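4. Working rules for paired hand-held grippers

4.1 How the rules came to be written

When we began collecting folding demonstrations for the Tolto project, the only written guidance we had was a single sheet on charging and storage, and everything else was passed on by word of mouth from whoever had held the grippers the day before. That worked nicely while there were two of us. It worked much less nicely once the Omutano group joined in March and we found, on going back through the first 1781 recordings together, that people had quite different ideas of when a demonstration starts, what counts as a mistake, and which hand ought to let go first. We should like to set down here what we settled on, in the hope that it spares other small groups a few long afternoons.

The first rule concerns labelling. Both grippers of a pair carry the same kit number, with a mark for left or right on the base of the handle, and the operator reads both labels aloud before the first recording of a session. It feels a little silly for the first day or so -- and then one stops noticing. Before we had the rule, left and right had been swapped in 47 recordings, and each of these had to be put right by hand. Kits are never split, even when one half is being repaired and a perfectly good spare is lying on the shelf.

The second rule is that a garment is taken by its upper corners and held clear of the table before any folding begins (Figure 3a). We went back and forth over this for some time, as it adds a step that a person folding laundry at home might well leave out.

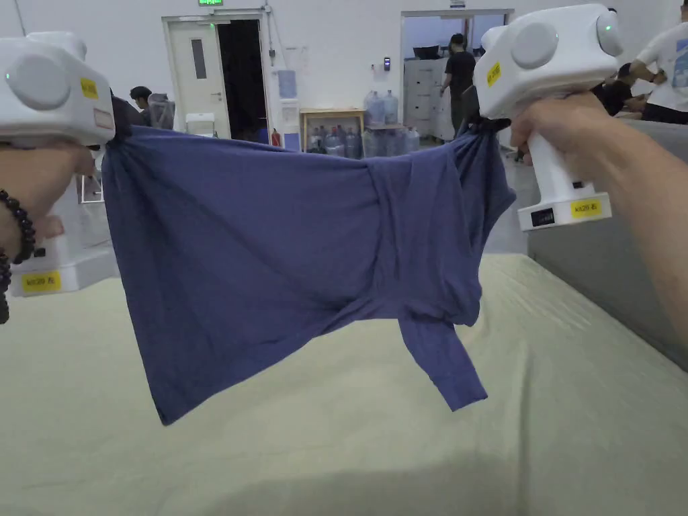 Friederike Wiegand objected, when an early draft was passed round, that a rule of this sort teaches the operator's manners more than the task, and that a policy trained only on tidy beginnings will be at a loss when it meets a crumpled heap. We think she is right as far as that goes, and the rule was changed accordingly. The lift is now required in the standard set, while a separate set, kept under its own name, allows any starting grasp the operator likes. The two are never mixed without a note in the record.

4.2 Large surfaces and the business of letting go

Work on a bed or mattress brings troubles of its own. The surface gives under the hand, the cloth catches on it, and the operator has to lean and reach in ways that a table never asks for. Our third rule is therefore that when a cloth is held between two grippers (Figure 3b), neither jaw opens until the cloth is resting on the surface or the other jaw has a firm hold. Dropped corners are not thrown away. The operator carries on, picks the corner up again, and marks the recording as containing a recovery.
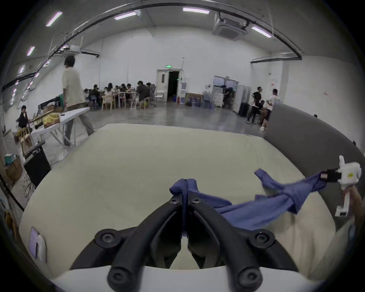 Surely, wrote Tharun Warrier in the margin, a recovery is worth more than a clean run, so why let the operator decide what to call it? His point led to the checking step we now use. A second person looks through every recording marked as a recovery, and also through 90 unmarked ones drawn by lot from each batch, and the two sets of marks are compared before anything is released. Arne Hollmann drew up the form for this, and Waltraud Görtz shortened it very kindly to one side of paper.

The fourth rule covers the end of a demonstration. The cloth is laid down, both jaws are opened and drawn back from it, and the operator holds still for a slow count of three before stopping the recording. A flat cloth with the grippers standing off it (Figure 3c) gives the checker a plain view of the result.

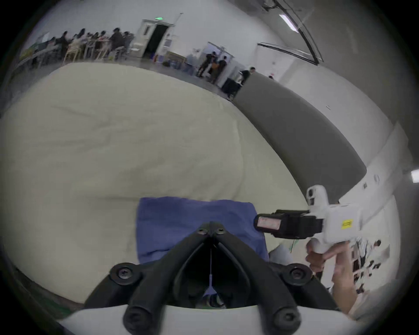

Figure 3. Paired hand-held grippers in use: (a) a long-sleeved shirt held by its upper corners; (b) a blue cloth held between two grippers over a mattress; (c) a blue cloth lying flat on a mattress.

Mfaume Papers in Applied Robotics, Vol. 6, No. 2, p. 47

4.3 Other people in the room

Our last rule is about everybody else. Recording in a shared room is pleasant and cheap, and it gives the varied backgrounds that we wanted, but it does mean that the people who happen to be in it may be recorded as well. Anyone who uses the room is told beforehand, in plain words, what is being collected and who will see it, and may ask for a recording to be removed without giving a reason. Faces are blurred before the recordings leave our own machines. Octavio Palma has suggested that the request form be kept by the door in more than one language, and we have taken this up for the next round, which is planned at 4000 recordings.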